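From: Otton list member
To: jiveo-users
Date: 16 December 2019
Subject: Re: Wrist views and the chunk length result

> We tried to reproduce your Jiveo numbers on the Kasitz data and
> the policy without wrist input came out almost level with the full
> one. Did you crop the wrist images before resizing? And are the
> two arms trained jointly or separately?

Jointly, with one action vector for both arms. No crop. We did try one in February and dropped it, as it threw away the finger tips on one side and the policy then drifted when it closed on anything with a rim. The full view is resized straight to the encoder input, fingers included.
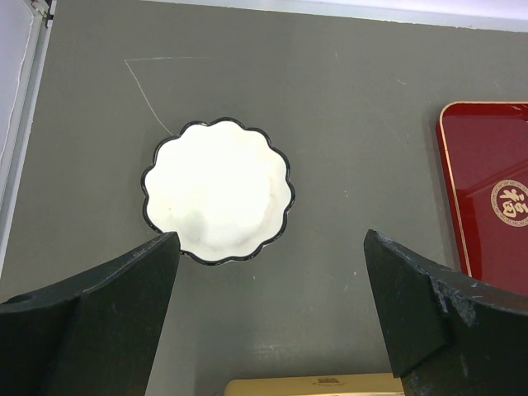 On your first point, I suspect the Kasitz set is too easy for the comparison. The objects there are matt and well spread out, so the fixed view is enough. Our table settings have lacquer, bare metal and glazed dishes close together, and the highlights move as the arm moves. We trained on 1,080 demonstrations. With the wrist inputs removed, the reach stage was hardly affected, but the grasp stage fell off badly - most of the failures were closures a little short of the object.
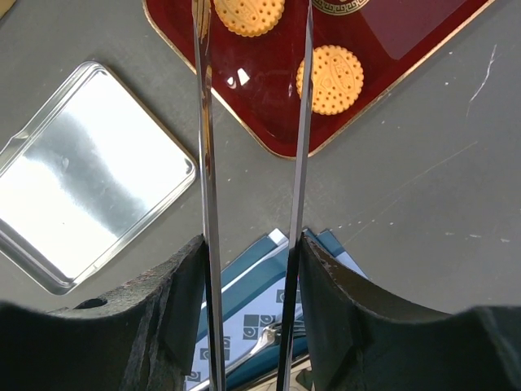 Wrist view with the red tray, biscuits and silver tray. Note the reflections on both metal surfaces.

The Nijs baseline was run with the same split and the same seeds (5 of them). Its spread across seeds is wider than ours, so please don't read much into a single run. If you only have time for one ablation, I would fix the chunk length and vary the wrist input, as changing both at once makes the results hard to separate.

The fixed camera is left where it is for the whole session and we do not recalibrate between episodes. Both arms should be inside its view at all times. If one of yours leaves the image during the reach, that alone could explain part of the gap.

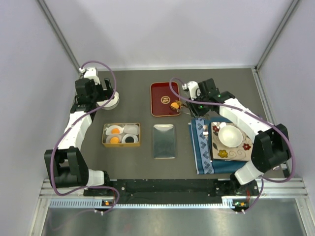 Fixed view of the cell, both arms over the table. Right gripper at the orange piece on the red tray.

Config files are in the Otton repository under the ablation branch. The loader there still assumes 2 wrist streams and will fail without a message if one is missing - check the log for the tensor shapes before you start a long run.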